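Reconciling a supplier statement against the payables ledger

Last updated 11th December
Accounts payable guides > Month end > Supplier statements

This guide covers the reconciliation of a supplier statement to the payables ledger at month end, for a company that buys from overseas suppliers and pays in more than one currency. The screens referred to are those of the Dillance ledger. Menu names differ in other ledgers but the order of work is the same.

The worked entries use a buying company, Ridico, and a parts supplier, Disham. Ridico keeps its books in US dollars. Disham invoices in euros and sends one statement a month.

Before you start

You need the following:

The supplier statement, with every page. Check the page numbering in the footer. A missing last page usually means a missing aging table.
The open item listing for the supplier account, run in the invoice currency.
The goods received listing for the same period.
The payment run reports for the statement month and the month before it.
Last month's signed reconciliation.

Run the open item listing as of the statement date, even if you are doing the work later. In Dillance, set the "as of" field before choosing the supplier. If you choose the supplier first, the date goes back to today and the listing will include payments made after the statement was cut.

Do not work from the dollar listing. Converting a euro statement to dollars for comparison brings in rate differences that have nothing to do with the supplier's balance. Reconcile in the invoice currency and deal with the revaluation separately.

Step 1. Agree the opening balance

Compare the opening balance on the statement with the closing balance on last month's statement. These are both the supplier's own figures and should match exactly. If they do not, the supplier has posted something into a closed period. Ask for a transaction list covering the difference and stop until you have it.

Some suppliers send open item statements with no opening balance. In that case skip this step and check instead that every item marked open last month is either still open or has been cleared by a payment or credit you can identify.

Step 2. Match invoices

Work down the statement and tick each invoice against the open item listing. Match on invoice number first and amount second. An amount match without a number match is not a match. Disham, for instance, ships a standing order of the same value each time, so several invoices can carry identical totals.

Common number problems:

Leading zeros dropped at entry.
The letter O entered as a zero.
The delivery note number entered in the invoice number field.
A suffix for a corrected invoice left off, so that the original and the correction appear as one document.

Correct the reference in the ledger where your access allows it. In Dillance this is under Documents, Amend Reference, and it does not change the posting. Do not reverse and repost an invoice only to fix its number. The reversal will use the current rate and leave a small dollar balance that someone will have to explain at year end.

Step 3. Match payments and credits

Payments on the statement will normally be later than in your ledger. Your posting date is the day of the payment run and the supplier's is the day the money reached its bank. For a payment that left before the statement date but is not on the statement, list it as a payment in transit and note the run number.

A payment in transit should clear on the next statement. If the supplier has still not shown it after seven days, send a remittance copy and ask where the cash was posted. The most frequent answer is that it was put to an unallocated account, or to a sister company with a similar name.

Check bank charges. Where charges are shared, the supplier may receive less than the invoice total and leave the difference open on the invoice. Look for small odd balances on invoices you have paid in full. Whether Ridico or the supplier carries the charge is set by the purchase terms, so look them up before agreeing to anything by email.

Credit notes need the same care as invoices. A credit on the statement that is not in your ledger is often sitting with the buyer who asked for it. Get a copy from the supplier and enter it with the number of the invoice it relates to. 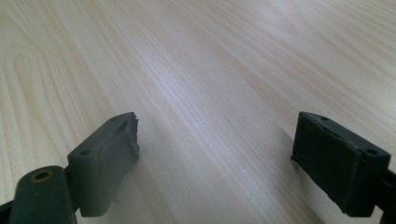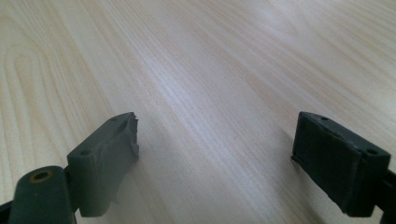
Light wood tabletop with a looping grain pattern to the left.

Step 4. List what is left

Put every unmatched item on the reconciliation sheet. Use one line per document. Do not net items together, even where they plainly belong together, as the reviewer has to be able to trace each line to a piece of paper.

Each line needs:

Document number as shown on the statement or in the ledger
Document date
Amount in the invoice currency
Which side it appears on (supplier only, or ledger only)
Reason code
Action and owner

The reason codes are as follows.

T: timing. Payment or invoice in transit at the statement date.
M: missing document. On the statement, never received here.
H: held. Received and registered but blocked for approval or price.
D: disputed. Quantity, price or quality claim open with the supplier.
E: error, ours. Wrong amount, account or currency.
S: error, supplier's.

Code H causes the most confusion. A held invoice is registered in Dillance but is not in the open item listing until it is released, so it looks like a missing document. Run the blocked invoice report before you use code M. Asking a supplier for a copy of an invoice you already hold tends to produce a duplicate, and the duplicate may be paid.

Step 5. Check missing invoices against goods received

For every line coded M, look for a matching receipt. If the goods were received in the period, the cost should already be in the goods received accrual and no further entry is needed. Note the receipt number on the line.

If there is no receipt, ask the warehouse before asking the supplier. Sea shipments can be invoiced on departure and arrive in a later month. Whether the goods are yours at the month end depends on the delivery terms on the order. Where ownership passed at the port of loading, accrue the invoice as goods in transit. Where it passes on delivery, leave it out of the ledger and carry the line with code T.

The August close is the one to watch. Many European plants shut for part of the month and ship heavily just before, and the invoices arrive here well ahead of the goods.

Step 6. Prove the balance

Set out the proof at the foot of the sheet:

Balance per supplier statement
less payments in transit
less credits not yet shown by the supplier
less invoices on the statement and not in the ledger
plus invoices in the ledger and not on the statement
plus credits on the statement and not in the ledger
plus or minus errors, by line
Balance per ledger

Compare the last figure with the total of the open item listing. Any remaining difference is unexplained and must be shown as such. Do not force it into one of the lines above.

An unexplained difference under 200 in the invoice currency may be carried for one month. Anything higher goes to the payables supervisor before the sheet is signed. A carried difference that is still there the following month is treated as if it were over the limit, whatever its size.

Step 7. Post corrections

Post only errors coded E, and post them in the current period. Attach the reconciliation sheet to the journal. For currency errors, where a euro invoice was entered in dollars, reverse the document in full and enter it again with the original invoice date. This is the one case where a reversal is the right method.

Errors coded S are sent to the supplier. Use the statement query template and quote the supplier's own document numbers. Your internal numbers mean nothing to its credit controller.

Step 8. Review and file

The sheet needs 2 signatures, preparer and reviewer, and they may not be the same person even during leave. The reviewer checks the proof, opens the source document for each line over the limit, and confirms that last month's actions were closed.

Save the file with the supplier number first, then year and month. Store the statement, the listing and the sheet as a single document. Remove earlier drafts from the folder.

Problems you may meet

The statement mixes currencies. Ask for one statement per currency. If the supplier cannot split it, sort the lines by currency yourself and prepare a sheet for each.

The supplier has two accounts for you. This usually follows a change of delivery address. Request statements for both and reconcile the total, then ask for the accounts to be merged.

The listing total changes between runs. Someone is posting to a period that is still open with an earlier date. Lock the period for the supplier account, or run the listing again after cutoff.

A debit balance shows on the ledger. Look for a duplicate payment first, then for a prepayment that was never applied to its invoice. Prepayments are held under their own document type and do not clear automatically when the final invoice is posted. Apply them under Documents, Allocate.

Related guides
Goods received accrual: monthly review
Revaluing open items in foreign currency
Changing supplier bank details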